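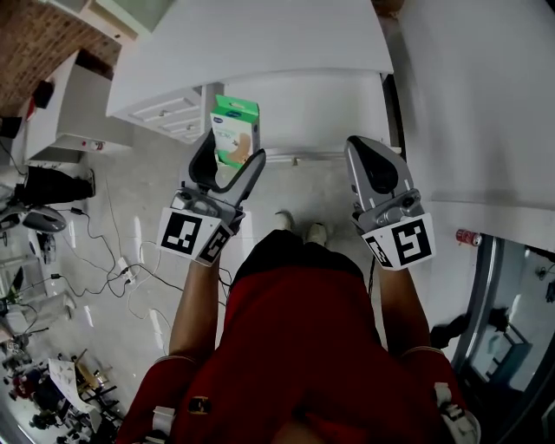
Juni, Vormittag, Handgreifer paarweise

Vergleich der Fingerformen am Handgreifer, gebogener Finger gegen den alten geraden Satz von Mapplebeck. Griffgehäuse, Markerblöcke und Kameramodule bleiben bei beiden Varianten gleich. Firmware der Griffe auf Stand 2, Aufzeichnung über den Prollbridge-Controller, Kopfkamera auf eigenem Kanal. Minttu Kuusisto hat gestern die Kalibrierung gemacht, ich habe sie vor dem Start nur nachgerechnet und nicht neu aufgenommen.

Bezeichnungen wie im Ordner: »Justus« ist der Satz mit gebogenem Finger, »Dusten« das Auswerteskript. Wer den alten Ordner öffnet, findet dort noch einen Greifer namens Dusten. Das ist ein anderer, bitte nicht mischen.

Aufgabe: Schachtel mit links aufnehmen, anheben, vor dem Körper kippen, an rechts übergeben, absetzen. Rechts bleibt bis zur Übergabe offen. Dasselbe spiegelverkehrt. Kleine Faltschachteln, dazu zwei Formen, die wir beim letzten Mal ausgelassen hatten (Tube, flacher Beutel). Kopf nach unten geneigt, beide Markerblöcke sollen im Bild der Kopfkamera bleiben.

Insgesamt 226 Durchgänge, davon 80 mit dem geraden Satz, der Rest mit Justus. Die ungleiche Verteilung war nicht geplant, am geraden Satz ist links eine Schraube ausgerissen. Ersatz liegt bei Wycliffe Lyimo, er hatte die M3-Einsätze zuletzt.

Beobachtungen, unsortiert.

Schachteln: der gebogene Finger legt sich bei schrägem Ansatz an die Kante an und dreht die Schachtel beim Schließen in die Backe hinein. Für den Griff ist das gut. Für die Auswertung ist es lästig, die Lage der Schachtel relativ zum Markerblock ist nach dem Schließen eine andere als davor. Dusten nimmt die Lage zum Zeitpunkt des ersten Kontakts und hält sie fest. Bei den geraden Fingern ist das kein Problem, da rutscht die Schachtel entweder ganz oder gar nicht. Für Justus muss die Lage nach dem Schließen noch einmal geschätzt werden. Notiert als Änderung am Skript, nicht heute.

Beutel: gerade Finger besser. Der gebogene Finger lässt in der Mitte Luft, der Beutel faltet sich hinein und kommt beim Öffnen nicht zuverlässig frei. Zweimal hing er nach dem Absetzen noch am Finger. Beide Durchgänge sind als fehlgeschlagen markiert, obwohl der Transport an sich sauber war.

Tube: kein Unterschied, der mich überzeugt. Längs gegriffen hält alles, quer gegriffen dreht sie sich bei beiden Sätzen weg.

Übergabe: hier liegt der eigentliche Vorteil von Justus. Die empfangende Hand kann flacher anfahren, die Finger kommen sich weniger in die Quere. Mit den geraden Fingern stießen die Spitzen öfter aneinander, man hört es auch. In der Kraftspur sieht man den Stoß als schmale Spitze, bitte nicht als Kontakt mit dem Objekt werten.

Marker. Die Oberseite wird fast durchgehend erkannt, der seitliche Marker nur, wenn die Hand weit genug nach innen gedreht ist. Solange beide Flächen zu sehen sind, ist die Lage ruhig. Fällt die Seite weg, springt die Neigung um die Längsachse, besonders bei gestrecktem Arm. Der seitliche Marker ist kleiner als der obere, und bei gestrecktem Arm bleiben dafür zu wenige Pixel. Minttu schlägt vor, die Seitenfläche des Blocks zu vergrößern und dort denselben Markertyp wie oben zu verwenden. Dagegen spricht, dass der Block dann beim Absetzen an Tischkanten früher anstößt. Erst mit einem Pappmodell prüfen, bevor jemand druckt.

Die Griffkameras habe ich heute nur mitlaufen lassen. Nahbild von Justus: der gebogene Finger verdeckt vom Objekt mehr als der gerade. Für die Lageschätzung egal, wir rechnen ohnehin über die Kopfkamera. Sollte das Nahbild später ins Training gehen, muss man die Kamera anders neigen. Winkel nicht vermessen.

Controller. Prollbridge verlor im ersten Block zweimal die Zeitbasis zwischen linkem und rechtem Griff. Versatz 71 ms, beide Male derselbe Wert, was gegen eine zufällige Störung auf der Leitung spricht. Vermutlich wird beim Wiederverbinden ein Puffer nicht geleert. Nach Neustart beider Griffe in fester Reihenfolge (links, dann rechts) trat es nicht mehr auf. Ich habe die betroffenen Durchgänge nicht nachträglich verschoben. Sie stehen in der Liste mit dem Vermerk »Zeit« und bleiben beim Vergleich der Übergaben draußen. Für Schließkraft und Erkennungsrate sind sie brauchbar.

Alten Controller nicht gegengeprüft. Ohne diesen Vergleich lässt sich nicht sagen, ob der Fehler in Prollbridge sitzt oder in der Firmware der Griffe. Wycliffe hat noch einen Satz mit der alten Firmware, den würde ich zuerst anschließen.

Ergonomie: Justus ist vorne etwas schwerer. Bei längeren Blöcken sinken die Hände ab, und mit ihnen rutschen die Markerblöcke an den unteren Bildrand der Kopfkamera. In den letzten Durchgängen eines Blocks ist das an der Erkennungsrate abzulesen. Abhilfe vorerst: kürzere Blöcke, Kopfkamera einen Rastpunkt steiler. Ob der steilere Winkel beim Absetzen auf der Arbeitsfläche stört, ist offen — beim Anheben jedenfalls nicht.

Zur Schließkraft noch: die Werte links und rechts sind nicht direkt vergleichbar. Die Feder rechts wurde beim Umbau getauscht, die linke ist die alte. Im Protokoll steht für beide derselbe Kennwert. Ich habe ihn rechts auf »unbekannt« gesetzt, damit niemand damit rechnet.

Vorläufiger Stand: Justus für Schachteln und Übergaben weiterverwenden, gerade Finger für Beutel und andere weiche Teile behalten. Ein gemischtes Paar (links gebogen, rechts gerade) haben wir nicht probiert. Mechanisch passt es, im Skript müsste die Fingerform je Hand abgelegt werden statt einmal pro Sitzung.

Offen:
Federkennwert rechts messen
Gewindeeinsatz am geraden Satz links ersetzen (Wycliffe)
Pappmodell für den größeren Markerblock (Minttu)
Lage nach dem Schließen in Dusten ergänzen
Prollbridge mit alter Firmware laufen lassen, gleiche Aufgabe, gleiche Reihenfolge
Vermerk »Zeit« auch in die Exportdatei übernehmen, steht bisher nur in der Liste

Nachtrag, 16:40. Rohdaten liegen auf dem Laborrechner im Juni-Ordner, Kopie auf das Netzlaufwerk läuft noch. Kalibrierung von gestern liegt daneben, nicht überschreiben.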